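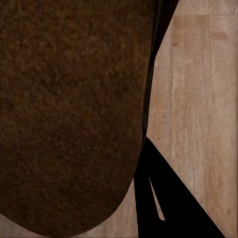

Brown on brown, very close up.

Hi, I'm Parisa Daneshvar, and I run Tamham, a small language school for grown-ups who want to learn Persian (and have a good time doing it!). I started with one evening class and a borrowed whiteboard, mostly because my friend Lewis MacKinnon wanted to talk to his mother-in-law without his wife translating every word.

He got there, by the way. She now calls him more than she calls me.
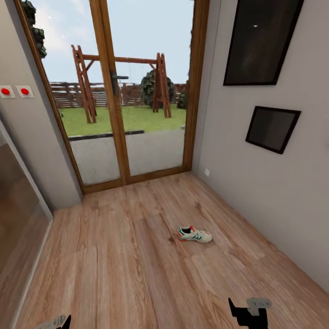
Glass doors, with the lawn and the swing frame outside.

These days Azadeh Ghaffari teaches our beginners and I take the conversation groups, which tend to run late, mostly my fault – I love a long story. We keep classes small and we've taught more than 50 people so far, from total newbies to folks who grew up hearing Persian at home and never learned to read it.

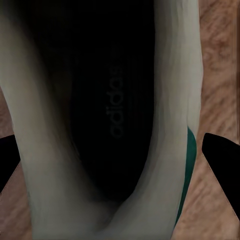 We don't do grades. You'll get homework, sure, but it's stuff like writing a shopping list or leaving me a voicemail (I play the good ones twice). The alphabet takes most people a few weeks, and Azadeh has a whole set of silly rhymes for the letters that look alike.
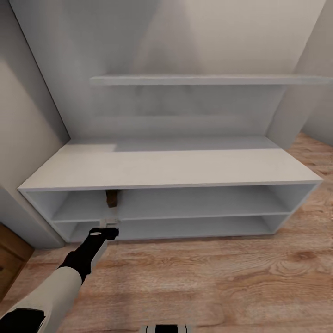

New beginner classes start every September, and you can join a conversation group any time. Your first visit is free, so come sit in, say salaam and have some tea with us!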